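The Red One

My aunt Myfanwy left me three things: a recipe for plum jam, 60 dollars in an envelope, and a piece of red cloth she always called the Caputo. Don't ask me why the Caputo. I asked her every March for years and got a different answer each time (a singer, a shipwreck, a very good dentist).

So on my first night back in Clodelau I got it out and tried to decide what on earth it was.
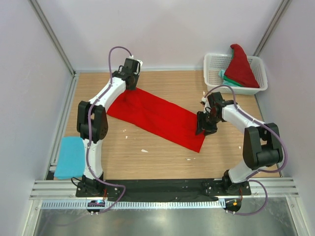
The Caputo, corner to corner.

Long like that, it was a scarf, or maybe a sash. Trevor Bainbridge from next door swore she wore it to the Skosari dance and that 80 people stood up when she walked in. Trevor also swears he once outran a horse, so I took that with a pinch of salt and made us both some tea.

Then Róisín came by, and she wouldn't hear of a scarf. "That's for a table," she said. "She put the good dishes on it!" And I could see it then, I really could. All those Sunday lunches, the gravy going around, my aunt slapping my hand away from the potatoes. 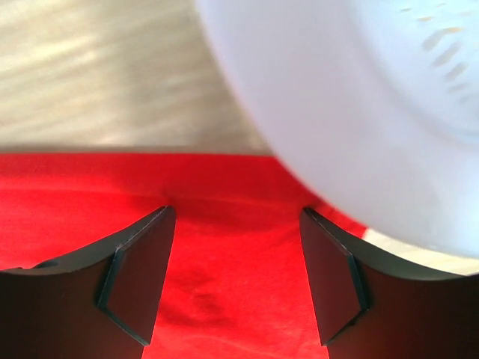
Red cloth, with something white up close.

We argued until it got dark. Róisín wanted it folded in four and put away in tissue. I wanted it out where I could get at it. I must have smoothed that thing flat a dozen times, and it never stayed how I left it.

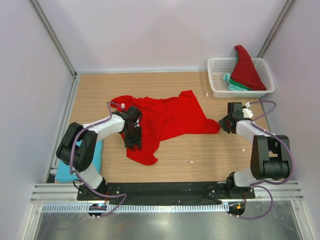 All in a heap, wood showing on every side.

Crumpled up it looked like something you'd put on, with a flap up here and a pointy bit over there, and for a second I could have sworn it had a shoulder. "Oh," said Róisín, and put her cup down. "Oh, she danced in it."

I went next door to tell Trevor he'd been right. He was already in his slippers, and he asked me to say it again, louder.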